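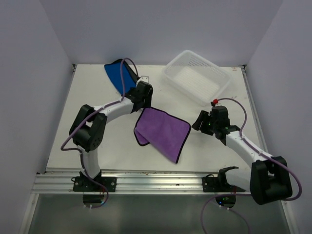
Unit 3: Faults in Two-Arm Cloth Folding

Case: the Sturkport cell. After 3,000 cycles the left arm began stopping in mid-fold with an encoder error. The log showed no collision. The fault was a cable that pulled tight whenever the wrist turned past its usual range.

Before lab:
Read the Olavgate fault log, pages 2 to 15.
Mark each stop where only one arm halted.
Write down what the other arm did next.

Keep hands out of the cell until both arms are powered off.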